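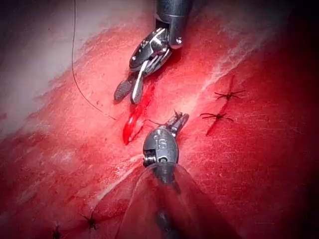

Two instruments at the wound, with tied sutures on either side.

How to run a suturing demonstration at an open day

By Karthik Jayasinghe
Updated 25/02/2020

These notes cover the suturing station we run for visitors at the Trokwood training center in Cliltcombe. The last open day was in November and brought in 119 people. The steps should work for any room with one robot, one console and one large screen.

Before the doors open

1. Put the screen where people can see it without standing behind the operator. Ours goes on the side wall, next to the Briggs room.

2. Tie the first few sutures before anyone comes in. Visitors follow the work much better when there are finished knots to look at. Leave a gap in the middle of the wound for the live part.

3. Cut the thread before you start. Long thread catches on things and takes too long to pull through.

4. Put a sign at the door saying there will be blood and tissue on the screen. Say it again out loud to each group. Some people will want to wait in the hall.

Running a session

5. Take groups of 22 or fewer. Each session lasts 5 minutes, plus questions.

6. Start with both instruments still. Point out the jaws on each one and explain that the operator at the console moves them.

7. Place one stitch slowly. Have the operator name each move — grip, pass, pull, loop, tie — so people know what to look for.

8. Stop before trimming the knot and ask for questions. If you wait until the end, the next group is already at the door.

9. Trim the ends and show the new knot beside the older ones.

Questions that come up

Does the robot do it by itself? On our setup, no. The operator controls every move.

Can I try it? Not at this station. Send people to the Podgate practice bench down the hall, which has foam pads and spare thread.

Packing up

Park the arms before you switch off the console. Wipe down the table, bag the used thread and log the instruments on the sheet by the sink. Bookings for group visits go through extension 579.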